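Gifty Darko on Returning to the Stage in The Charbonneau Inheritance 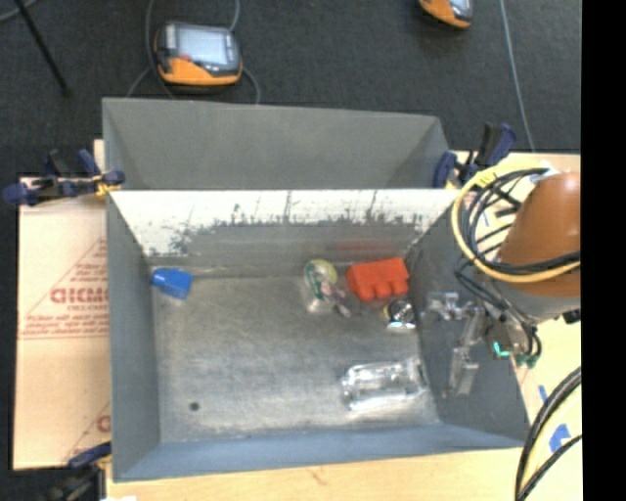
3 min read

When The Charbonneau Inheritance ended its third season, viewers were left with a locked house, a missing brother and very little indication of whether Gifty Darko's character would return. The network has now confirmed that she will, and that the fourth season will go into production in August. Before then, Darko will appear as the opening guest of the Rerby Screen and Stage Weekend, where she is also to perform live for the first time in ten years.

Darko spoke with the festival's press office by telephone from her home. She said that the invitation reached her during the final week of filming and that she accepted it the same evening.

"I had been asked to do conventions before, and I usually said no, as the dates fell in the middle of a shoot," she said. "With Rerby, they asked whether I would read something on stage as well as sign photographs. That was the part that interested me."

The work she has chosen is Pondix, a one-act play by Yevhen Derkach, who wrote the second season of The Charbonneau Inheritance and has remained with the series as a consulting writer. The play concerns a radio announcer who continues to broadcast after her station has closed. It runs for under an hour and has a cast of one.

"Yevhen gave it to me in an envelope at a wrap party and asked me to read it when I had time," Darko said. "I read it in the car. There is a long passage in the middle where she gives the weather for towns that she has made up, and I knew I wanted to say those lines out loud in front of people."

Derkach will introduce the performance and take part in a discussion afterward. In a written reply to questions from the press office, he described the text as "a much older piece of work than anything Gifty has done of mine on television," and added that he had cut several pages at her request. "She was right about the telephone call," he wrote. "It explained too much."

The performance will take place in the Hindo Theater, which seats 1732. Darko acknowledged that the size of the room had given her some concern.

"It is a quiet play, and I have been working with a microphone six inches from my face for a long time," she said. "I have gone back to my old voice teacher. We do an hour in the morning and she is not easily pleased."

Asked about the new season, Darko was careful. She confirmed that her character, the estate lawyer Odile Charbonneau, appears in the first episode, and that part of the story takes place away from the family house. She declined to comment on the brother.

"I have read three scripts," she said. "I can tell you that Odile finally loses a case. She behaves very badly about it, and I enjoyed that more than I should have."

She also expects to direct an episode later in the season, having observed on set for much of last year. The details have not been settled.

Tickets for the reading of Pondix are sold separately from weekend passes and go on sale on January 2, 2020, through the Hindo Theater box office. Pass holders may attend Darko's signing session at no added charge, subject to space.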